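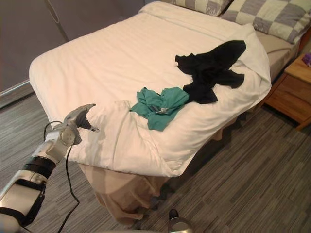 Peer mentoring in schools

Peer mentoring is a school support practice in which older students are paired with younger ones to help them settle in, make friends and keep up with classwork. It is usually run by a school counselor, and it has become one of the best-loved parts of student support in many middle and high schools.

Origins at Drallcombe

The Drallcombe program began when counselor Shivam Rastogi matched 16 eleventh graders with sixth graders who were new to the district. The pairs met over lunch in October, and by spring so many students wanted in that the school opened a second round! Enrollment later passed 100, a remarkable figure for a school that size.

Training

Mentors complete 11 hours of training before their first meeting. Sessions cover listening, privacy, and when to bring a worry to an adult (mentors are never asked to act as counselors themselves). Role-play takes up a good part of the time, and students tend to throw themselves into it.

Meetings

Most pairs meet weekly for around 60 minutes. Some play board games, some work on homework, and some just walk the track and talk. The Ellis model, used at several nearby schools, adds a monthly group meeting where all the pairs cook or make art together.

See also: Group counseling; Student transition programs; Skitton Middle School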